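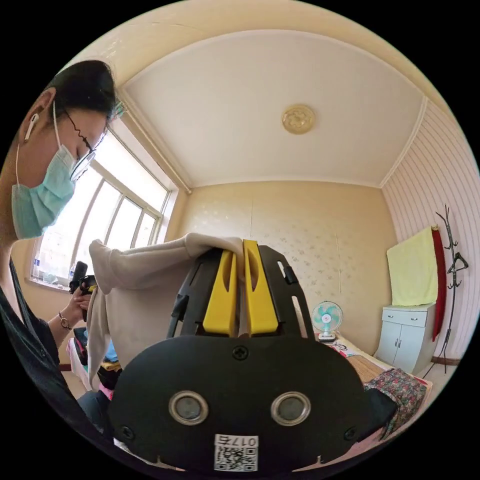
Marisol Tennant

8 min read

I fold my laundry on the bed, and I think you should too. I'm aware that this is not a popular position. Every home magazine I pick up at the dentist wants me to have a folding station, with a butcher block counter over the washer and a row of baskets with little chalkboard tags, and I look at those pictures and think, who is standing in there? There's no window! You'd be in a closet with a dryer going and a pair of pants in your hands, staring at a wall.

I came to the bed by necessity. My first place in Plindura was 432 square feet, and the only flat thing in it bigger than a cutting board was the mattress. So the clean clothes went on the mattress, and since I couldn't go to sleep until they were off it, they got folded. Same day, every time. I have lived in bigger places since then (not by a lot), and in each one I tried to get fancy and in each one the clothes sat around. At one point I had a nice long table from Kuroda, bought secondhand and hauled up the stairs with a good deal of swearing, and I swear that table held one heap of laundry for most of April. You can eat around a heap on a table. You can walk past it. Try sleeping around one. Well, I have, and a zipper in the ribs at two in the morning will make a folder out of anybody.

The other thing about a bed is that it's soft and a little grabby. People say you need a hard surface for a crisp fold, and for dress shirts, okay, I'll give you that. But most of what comes out of my dryer is sweaters, T-shirts and towels, and on a slick tabletop those slide all over. On a quilt, or better yet on one of those woven mats, they stay where you put them. You can lay a sweater out flat, smooth it with your hand, bring the arms in, and it doesn't creep away from you while you're fussing with the second sleeve.

I did buy the gadget. I want that on the record, because folding people always ask. It was the Clitell folding board, it cost me 29 dollars, and it's the hinged kind where you flip one flap, flip the other flap, flip the bottom up and there's your shirt, looking like it came from a store. I loved it for a week. Every shirt came out the same size, and I made a stack so square I called my sister in to look at it. Then I tried it on a sweater, which was too thick, and on my nephew's pajama top, which was too small and came out as a sort of envelope with nothing in it. It lives behind the dresser now. I fold faster with my hands and I can listen to the radio without all the clacking.

Now, towels.

I have opinions about towels that have cost me goodwill in my own family. My mother folds in half, in half again, and in half again, and ends up with a fat little brick that falls over. My aunt rolls hers, like a hotel (we have discussed it, it didn't go well). I fold in thirds the long way and then in half, and in half again if the shelf is shallow, and I put them away with the rounded edge facing out so that you can pull one without bringing down the rest. I have folded more than 1000 towels this way, easily, if you count the summer I worked at the Mudside pool, and I will go to my grave with it.
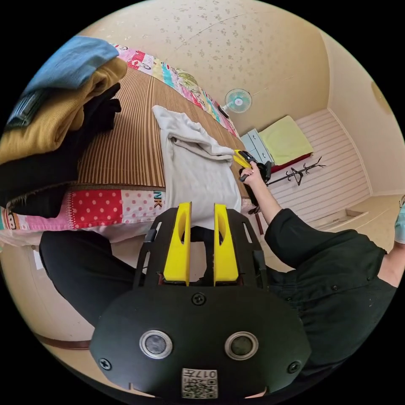

And a bath towel is where the bed really earns its keep. A big towel wants room. On a counter half of it hangs off the front, and the weight of that half drags the rest down while you're trying to line up the corners, so you end up pinning it with your stomach and folding it against your own shirt. On a bed the whole thing lies down. You fold it over once, run your palm across it to get the air out, fold it over again, and set it on the pile. I find it very satisfying, and if that makes me dull then I'm dull.

Piles are the last thing I'll get worked up about. I used to sort by person, then by drawer, then by color within the drawer, and I'd have so many small stacks going that I ran out of bed and started using the floor. Now I make one pile of clothes and one pile of towels, and sort when I put them away. Heavy stuff goes on the bottom, light stuff on top. If a black sweater ends up under a mustard one and a blue one, so be it, they're going to be in separate drawers in ten steps anyway. My sister thinks this is chaos. My sister also irons pillowcases, so you can weigh her testimony how you like.

I should say what I don't fold, in the interest of fairness. I don't fold underwear. I don't fold fitted sheets – I have seen the videos, I have stood there with my hands in the corners like a person wearing two puppets, and I have gone back to wadding. The wad goes inside the matching pillowcase and the pillowcase goes on the shelf and looks perfectly respectable from the hallway.

What bugs me about the laundry room crowd is mostly the idea that you have to build something before you can do a chore well. You need a counter, you need a system, you need bins that match. Meanwhile the basket sits there getting wrinklier. You have a bed. It's at a bad height for your back, I admit, so kneel, or sit on the edge and twist, or do what I do and put one knee up on it like you're about to climb a fence. Make the bed first, though. I've lost socks to an unmade bed that I didn't see again until the next time I changed the sheets.

Comments

towelthirds
Thirds and then half is the only correct answer. My husband does the brick and I refold them after he leaves the room.

back_porch_betty
I tried the bed for years and my back gave out. Kitchen table for me, and yes, the heap does sit there. Guilty!

linty
Wait, you put the wadded sheet INSIDE the pillowcase? I'm doing this tonight.

oldpooltowels
I worked at Mudside too and we rolled them. Somebody must have changed the rules on you.

Contact | © Marisol Tennant, posted Apr 17, 2018 | Back to top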